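4.2 What we bought, and what we should have budgeted for

When we drew up the equipment plan in August, I put nearly all of it into the arm and its gripper. We had 3000 pounds to spend, and the quote from Veltier came to 2459, so I thought we were comfortable (we weren't!). Prastex wanted less for a similar arm, but spare fingers were extra and the wait was 18 weeks, which would have eaten most of our project.

The small stuff is what caught me out. Clamps, stands, longer cables, a second power supply – none of it costs much alone, and together it went past the 500 we had set aside. If I were planning this again I'd price those things first and see what was left for the arm.

I'd also keep some money back for the objects themselves. Clearing up a lived-in room means handling soft, crinkly, see-through things, and Figure 3 gives a fair idea of the mix: a carton full of plastic bags and packets, with food containers and a water bottle on the table behind. A cheap gripper may be fine with the bottle and hopeless with a bag, so I'd ask any supplier for a trial on bags before signing anything. 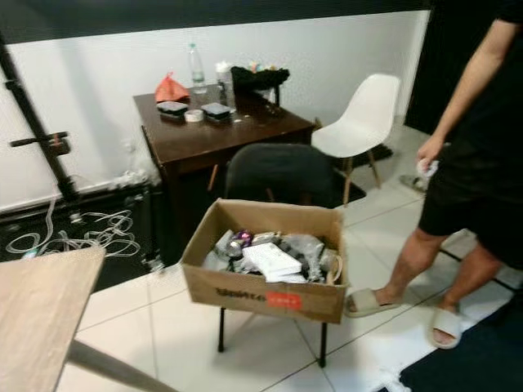 Figure 3. Open carton of mixed items in a furnished room, with a person walking beside it.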